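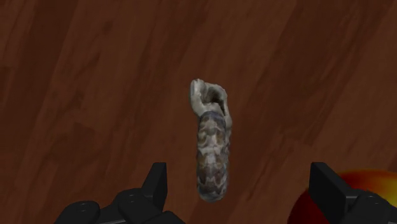
4. Fitting the Akande wood stove fan and setting up the thermometer

Read this section through once before you begin. You will need the fan, the magnetic thermometer, the two spare felt pads and a soft dry cloth. No tools are needed for steps 4.1 to 4.9. The wall bracket in 4.10 needs a drill and a cross-head screwdriver.

CAUTION: Do all of the work in this section with the stove out and cold to the touch. A stove that has been burning all evening can still be hot the next morning if the door has been kept shut.

4.1 Open the box and lift the fan out by its base. Do not pick it up by the blades. The blades are thin and bend easily, and a bent blade will make the fan rattle at all speeds.

4.2 Set the fan down on a flat, dry surface such as a kitchen table. Turn the blades by hand through one full turn. They should move freely and should not touch the guard. If they catch, ease the guard wire outwards with your thumb and try again.

4.3 Peel the clear film from the underside of the base. It is easy to miss. If the film is left on it will melt to the stove top and it cannot be cleaned off afterwards.

4.4 Wipe the stove top with the cloth. Remove any old polish, soot or candle wax from the place where the fan will stand. The base must sit flat on bare metal over its whole area.

Note: Enamelled stoves are suitable. Stoves with a soapstone or tiled top are slower to warm the base, and the fan may take twice as long to start.

4.5 Place the fan towards the back or side of the stove top, with the blades facing into the room. Leave a clear gap behind it so that it can draw cooler air across the fins. Do not stand it in front of the flue pipe, where the air behind it is already hot.

If your stove is set into a fireplace, move the fan as far forward as you can without it overhanging the door.

4.6 Place the magnetic thermometer on the stove top next to the fan base. The dial has three bands. The first is too cool for the fan to run, the second is the normal working band and the third is too hot.

The fan starts to turn when the base reaches 70 degrees C. It turns slowly at first and picks up speed as the top and bottom of the fan draw further apart in temperature. You do not need to push the blades to start them.

CAUTION: The fan must not be used on a surface hotter than 400 degrees C. Above this the small module between the base and the fins will be damaged for good. Damage of this kind is not covered by the guarantee.

4.7 Light the stove in your usual way and leave the fan alone while the fire builds up. On most stoves it will begin to turn once the kindling has burned down and the first proper log is well alight.

4.8 Watch the thermometer during the first burn. If the needle goes into the third band, close the air control part way and wait. If it stays there, lift the fan off by the top handle, wearing a stove glove, and stand it on the hearth. Put it back once the needle has dropped.

Do not pour water on the stove or the fan to cool them.

4.9 Some people notice a faint smell during the first burn. This is the coating on the fins and it goes off within an hour. Open a window if you find it unpleasant.

4.10 Fitting the wall bracket (Prunar model only)

The bracket holds the fan when it is not in use in summer. It is not a shelf for use near a lit stove.

a. Choose a place on a solid wall, at least 500 mm from the side of the stove and clear of any pipes or cables.
b. Hold the bracket to the wall and mark the two holes with a pencil.
c. Drill the holes, push in the plugs supplied and fix the bracket with the two screws.
d. Stick one felt pad to each arm of the bracket.
e. Check that the bracket does not move before you hang the fan on it.

For plasterboard walls you will need different plugs - the ones in the bag are for brick and block.

4.11 Looking after the fan

Dust the fins and blades every few weeks with a dry brush. An old paintbrush will do. Do not oil the motor. Do not use stove polish on the base.

If the fan becomes noisy, let it cool, hold the blades still and check that the small grub screw on the hub is tight. The hex key for this is taped inside the lid of the box.

If the fan does not turn although the thermometer is in the working band, check these points in order:

- The base is flat on the metal and there is no film or dirt beneath it.
- Nothing is standing close behind the fan.
- The blades are not touching the guard.
- The fan is not sharing the stove top with a kettle that blocks the air.

If it still does not turn, contact the Prillberg service desk with the number stamped under the base. Please do not take the fan apart. Once the fins have been unscrewed from the base, the module cannot be refitted at home.

Spare felt pads, thermometers and hubs are sold through the Asdale parts counter. Motors are fitted by the service desk only.

Section 5 covers the hearth guard.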